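How Does a Team Chase Runs in Cricket?

Maybe you have watched a cricket match and asked yourself: why does everybody look at the scoreboard so much? In this text we learn about the run chase. It is easier than it looks.

In a one-day match each team bats one time. The first team makes as many runs as it can. Then the second team must make one run more. This number is called the target.
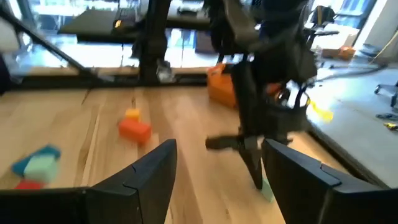 Let us take two school teams, Sukau and Drallalier. Sukau bats first and makes 289 runs. So Drallalier needs 290 to win. If it makes only 289, the match is a tie.

The team does not have all day. It gets a fixed number of overs, and one over is six balls. It also has only ten wickets to lose. When the ten are gone, the batting is finished, even if many balls are left.

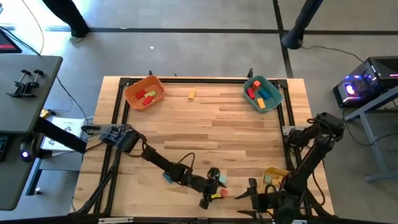 Reading time: 2 minutes

What is the required rate?

It tells us how many runs the team needs in each over from now on. Imagine that Drallalier has already made 250. It needs 40 more runs and there are eight overs left. We divide 40 by eight and we get five. Five runs in every over is enough.

But if the batters play slowly, the number goes up. Then they must hit the ball harder and take more risk, and a risky shot can end in a catch. For this reason a good batter also runs many singles. A single is one run, and it is quite safe.

Try it yourself

Your team needs 14 runs and has two overs left. How many runs must it make in each over?

Solution: seven.

New word: a "chaser" is a batter who plays well in the second half of the match.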